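Keeping White Clothes White

My mother-in-law, Solange Peixoto, could get a white tablecloth through a whole summer of family lunches and have it look like it came out of the box, and most of what I know about whites I picked up standing next to her washing machine and getting gently corrected.

Sort first, and be a little fussy about it. Pale gray and cream count as colors in my house. One beige sock won't ruin anything, but a load of "almost whites" every week is how you end up with that dishwater shade.

Next, don't stuff the drum. I fill mine to two thirds and stop there, even on a Saturday when the hamper is overflowing and I'd love to be done with it! Clothes need room to move or the dirt just settles back into them.

For collars and hems, rub in a bit of plain dish soap and leave it for nearly 90 minutes before washing. Grass is stubborn, so I go over it twice, working from the back of the fabric. And please check the care label before you reach for bleach. Anything with stretch in it can turn yellow, and there's no bringing it back (ask me about my good tennis shorts).

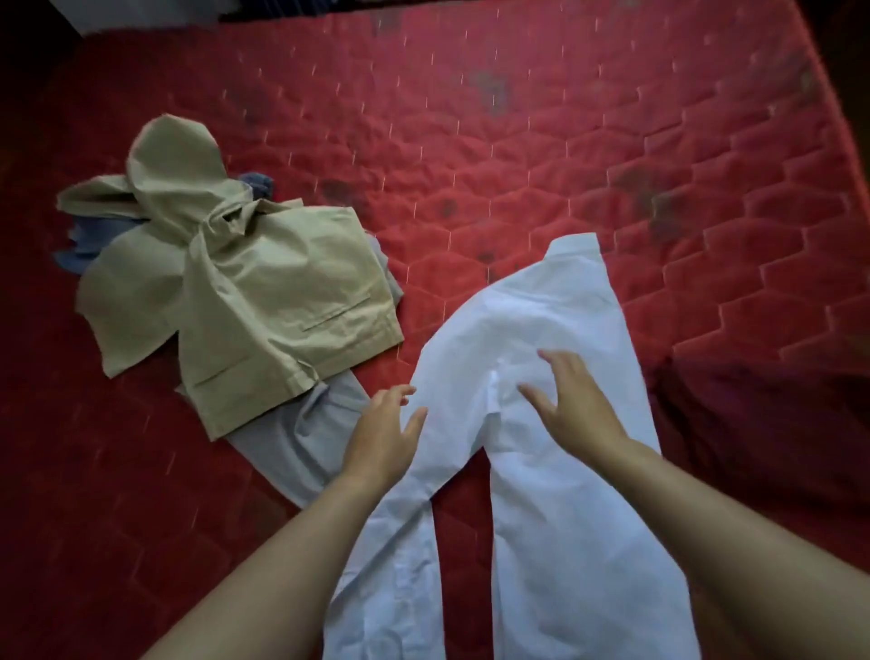
Pants are worth a minute of smoothing by hand before you fold them. Start at the waistband and work down, pull the pockets flat, then bring one leg over the other with the seams lined up. If you do this soon after they're dry, you can often skip the iron altogether, and I'm all for that.

Put whites away completely dry, in a drawer or a cotton bag. Plastic covers from the cleaners trap damp, and I've found yellow patches on shirts I only left in them from March until the weather turned.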